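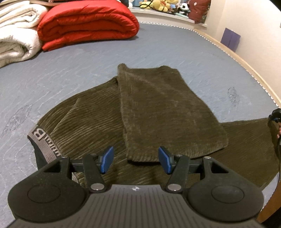
Folding tips from the laundry floor

I've folded at Bruneck for five years, and since March a machine does our towels and flat sheets. My hands get everything else now, so I've gotten picky!

Corduroy first. Smooth it along the ribs with your palm, fold it in big squares, and keep it near the top of the pile (the ribs crush). Waistbands go flat, never stretched. Puffy quilts I fold loosely, in thirds.

My wrists feel better, but I do miss the sheets a bit – that was our gossip time. Tane Stubbs and I now save it for the fitted ones, which the machine still spits back out.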